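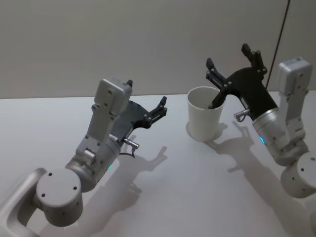
White paper cup, pale gray tabletop.

1/ Paper cups and why most of them are hard to recycle. A thread, with the boring parts left in.

2/ The paper is fine. It is mostly virgin fiber, long and strong, and mills want it. The trouble is the lining, a thin film of polyethylene pressed onto the board while the plastic is hot. Without it the side wall would go soft and the seam would open.

3/ To get the fiber back you have to separate the film from it. A standard pulper tears paper apart in water. Lined board takes longer, and the film comes off in flakes that can block the screens.

4/ Some mills run a longer batch with coarser screens first. Guilan Ye ran a trial of this kind at the Wultville mill in August. Her batches took 13 minutes longer than plain office paper. Yield was acceptable. The energy cost per ton was the sticking point.

5/ Second problem: weight. A cup is very light and stacks badly once crushed. The Wultville collection route picked up 3,000 cups in its first week and the whole load fit on one pallet. Trucks are paid for by the trip.

6/ Third problem: what is left inside. Milk is worse than coffee. It sours in the bale, and the buyer can reject the bale on smell alone. A drain tray next to the bin helps more than a sign does. 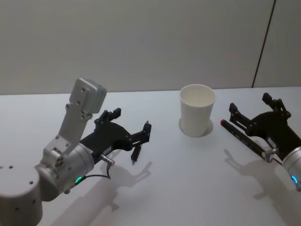 White tabletop, light gray wall behind.

7/ Water-based coatings. These go on as a liquid and dry to a thin layer that breaks up in a normal pulper. Hòa Vi tested the Dralau coating with water just off the boil. The side wall held for 2 hours. The bottom seam wept before that on two of the samples.

8/ The seam is the weak point for a simple reason. With polyethylene, the film itself melts and acts as the glue. Many water-based coatings seal in a narrower heat range, so the forming machine has to be slowed down and set again for each board grade.

9/ "Compostable" on the base usually means a PLA lining. It needs an industrial site with sustained heat. Check that your local site takes cups before you pay extra for them. Plenty do not.

10/ Reusables: the break-even count depends on the wash. Hot water and a half-empty machine push it up fast. Any single number quoted without the wash conditions is not worth repeating.

11/ Correction to 5: Lena Śliwiński points out that the 3,000 included lids. Cups alone were 2,000. Lids are a different plastic and go in a different bin.

12/ Sleeves are plain corrugated board. Take them off and put them in with the cardboard.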